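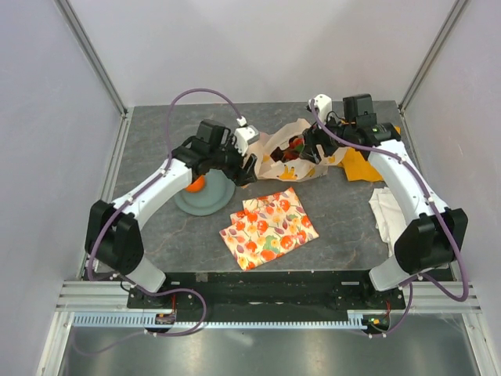
Allbridge Holiday Village

Allbridge Holiday Village is a self-catering resort on the western shore of Lake Owen. It is made up of 40 detached cottages and a two-storey block of 29 flats, all let by the week or, outside the school holidays, by the night. The site is run by Hukilia, which also handles cleaning and key collection.

History

The land was a touring caravan park until its pitches were cleared for the first cottages. The flats came later, on the former overflow field. Ownership passed to Hukilia on July 26, 2018, under a sale agreed by the then manager, Fanni Pálfi. The older booking ledger was closed that October and replaced by an online calendar.

Letting

Most cottages are privately owned and placed in a shared letting pool. Owners may keep up to six weeks a year for their own use – these must be chosen before the calendar opens. The pool recorded 1,498 bookings in its first full year under Hukilia and 2,136 in the year after. Flats are not part of the pool and are let directly by the operator.

Access

The resort is reached by a single-track road from the village of Lovo. Cars are left at the upper car park, except during arrival and departure. Dogs are allowed in the cottages only.

See also

Lake Owen
Lovo
Holiday cottage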